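# The Himard Conversation Cards for Line Managers

We have been making the Himard cards for a good while now, and they are still the thing people ring us up about most often. A box holds a set of question cards, a slim guide and a pad of note sheets, and it is meant for anyone who finds themselves looking after a team and would like their one-to-ones to be a bit more than a run through the diary.

The cards began at Nisbet, where Torquil Moncrieff was spending long days with newly promoted supervisors who were very good at their jobs and rather frightened of talking to people about theirs. He used to scribble opening questions on scraps of paper and hand them out at the end of the session. By the following June so many of those scraps had been photocopied and passed along that Lewis Guthrie persuaded him to let us print them properly, on decent card, with a box to keep them in!

Each card has a question on the front and a short note on the back, which might suggest a follow-up, or a moment when it is kinder to stay quiet for a little. They are sorted into four colours: settling in, day-to-day work, difficult patches, and what comes next. You don't have to go through them in order. Plenty of managers pick out two or three beforehand and leave the rest in the drawer, and one team at Skuststead lets the person being coached choose (which we rather like, and have since added to the guide).

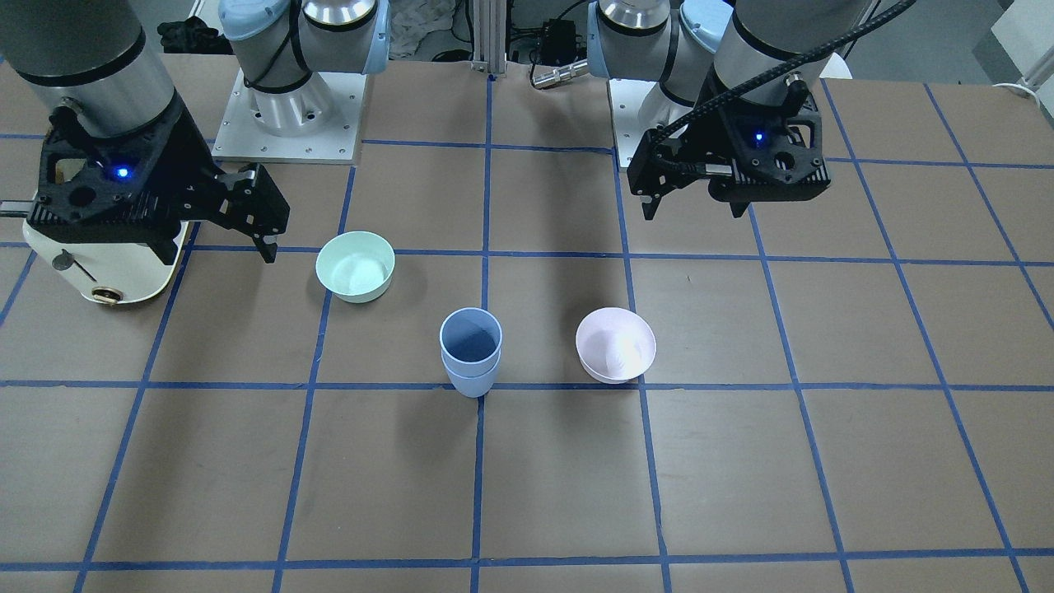

The guide itself is short enough to read over a pot of tea. It covers how to set up a first conversation, how to agree what stays private, and what to do when somebody brings you a worry that really belongs with a doctor or a trained counsellor. We would ask you to read that last part before you open the cards, please, even if you have managed people for years.

**What comes in the box**

- 64 question cards in four colours
- Printed guide, stapled, with wide margins for your own notes
- Pad of note sheets, one side ruled and one side plain
- Two blank cards for questions of your own

**Ordering**

Item code: 762

We keep some 600 boxes on the shelf at Ekeck, and small orders normally go out the next working day. If you are buying for a whole organisation, do get in touch first. The largest order we have packed so far was for 1,181 boxes, and with a bit of warning we can manage up to 2,000, with your own welcome note printed inside the lid if you'd like one.

Refill pads are sold separately, and they fit the older, slightly narrower box as well. The lid on that one is stiff, so ease it up from both ends.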